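Groltmont Neighbors Board > Home and Household > Paper calendar or phone calendar for a busy house?

Thread started June 2026
Views: 2461 Replies: 7

mapleporch
Hello all, and sorry in advance for the length, I do tend to go on. We are a house of two adults, three kids and my father-in-law, who moved in with us in February, and our family calendar has completely fallen apart. For years we had one of those big paper ones from the hardware store hanging by the back door, and it worked well enough when the kids were little and all they had was the dentist and swimming. Now there is band, and two different soccer teams, and my father-in-law's appointments, and my husband's shifts that change every other week, and the poor squares just can't hold it all. Last month I drove my middle one to a birthday party a full week early. The other mom was very sweet about it and gave us lemonade, but I was mortified.

My sister swears by Trumodach, which is an app where everybody gets a color and it buzzes you ahead of time. My husband is willing. My father-in-law doesn't have a smartphone and does not want one, and I am not going to be the person who makes him get one at eighty-one. So what do the rest of you do? Does anybody run a big household on paper anymore, or am I just being stubborn?

gravelroad_gus
You're not stubborn, but I'd go with the app and not look back. We switched four years ago when my wife went back to nights. The thing about paper is it's only in one place. I'm standing at the orthodontist's desk and she says how's the fourteenth at three, and with paper all I can say is I'll call you back, and then I don't call back. With the phone I look, I say yes, it's done, and my wife sees it before I'm out to the truck.

For your father-in-law, print him the week every Sunday and tape it up in his room. Takes two minutes.

teacup_and_tulips
Oh I have to stick up for paper here! Gus, I know we've gone round on this before (hello to your wife, by the way, the rhubarb was lovely) but I raised five in this town with a wall calendar and a pencil on a string, and I don't remember us missing very much. What the wall does for you is that you see it while you're waiting on the toast. You don't have to go looking. My daughter has everything in her phone and she is forever telling me she "didn't check."

One suggestion, mapleporch – stop buying the kind with a whole year in it. The squares are too small. I used to tape sheets of plain paper together and draw my own month with a yardstick, and each day was big enough to write a real sentence in. The kids drew on it too. I still have a few of them rolled up in the cedar chest, and there's one with a turkey on nearly every day of November.

nightshift_nell
I've tried both and I'll be the annoying one who says both. We keep the phone calendar as the real one, and once a week I copy it onto paper in the kitchen. The copying is the useful part for me. I sit down with coffee on Sunday and write it all out by hand, and that's when I notice that there are three things at 5:30 and only one car.

If you do this, please pick ONE that wins when they disagree. We didn't at first, and we had a real fight over a piano recital. In our house the phone wins. I don't think it matters which you choose as long as everybody knows.

gravelroad_gus
Nell, I respect it, but that's the same job twice. If I had to copy out a calendar every Sunday I'd last till the second Sunday.

And tulips, five kids on a pencil and string, I believe you, but how many teams did they play on? We got one season of Little League and that was that. These kids now have practice four nights a week, and the coach moves it at lunchtime by text message. A wall can't get a text message.

teacup_and_tulips
Well that is a fair point about the coaches and I won't pretend otherwise. Mine did 4-H and church choir, and choir practice was Wednesdays at seven from the beginning of time. I do still think somebody ought to tell the coaches that people eat supper.

bluecoat_dad
Been reading along because we are in the same boat, with joint custody on top of it. We use Mosoti, which is a shared calendar like the one you mentioned but free for one family. It's fine. A bit fussy about repeating things, and it once moved all our Tuesday pickups by an hour and I never did find out why.

What I really wanted to say is about your father-in-law. When my mom lived with us we tried the printed week in her bedroom, like Gus says, and it didn't take. She could read it all right, but she felt like she'd been handed a schedule. When we put everybody's things up on the kitchen wall, hers in there with the kids', she started writing things on it herself. She'd put down when the lilacs came out. She'd write "call Ruthie." It got to be sort of the house diary, and I miss it. So I'd say think about who it's for as well as what goes on it.

Paper size matters for older eyes too. We went with a great big sheet and a fat black marker, on a whiteboard in the hallway, so anything that changed last minute could get scribbled on the board beside it. I bought the cheapest magnets at Prereo, a pack of 32, and most of them are still going. Go for the smooth round ones in a dark color, they're easy to spot and easy on stiff fingers.

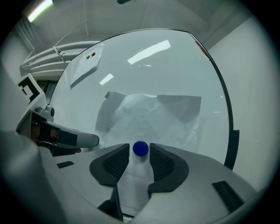

Blue magnet, big sheet, whiteboard. The wrinkles do no harm.

mapleporch
Oh, you all are wonderful. I read bluecoat's post out loud at the supper table and it got very quiet, and then my father-in-law said he would like to be in charge of the weather. So apparently we're going to have weather on our calendar! He kept a rain record on the farm for most of his life, and I don't know why I never thought of it.

I think what we'll do is Nell's way. My husband and I will both put Trumodach on our phones for the orthodontist and the coaches and so on (you win that one, Gus), and then I'll draw out a big month the way tulips does it and put it up in the kitchen. The phone will be the one that wins. I already told the kids, and the oldest wanted to know whether there would be a penalty, so I can see how that's going to go.

Tulips, what sort of pencil did you use? I tried one line with an ordinary one last night and I could hardly read it from the stove.

teacup_and_tulips
Soft carpenter's pencil, dear, the flat kind, and sharpen it with a paring knife. Draw your lines in pencil and write the appointments in marker once you're sure of them. And leave a wide strip down the right side for your weatherman, he'll want more room than he thinks.

gravelroad_gus
I'll take the win. For what it's worth my wife read this whole thread over my shoulder and now she wants one in our kitchen. I am not drawing it.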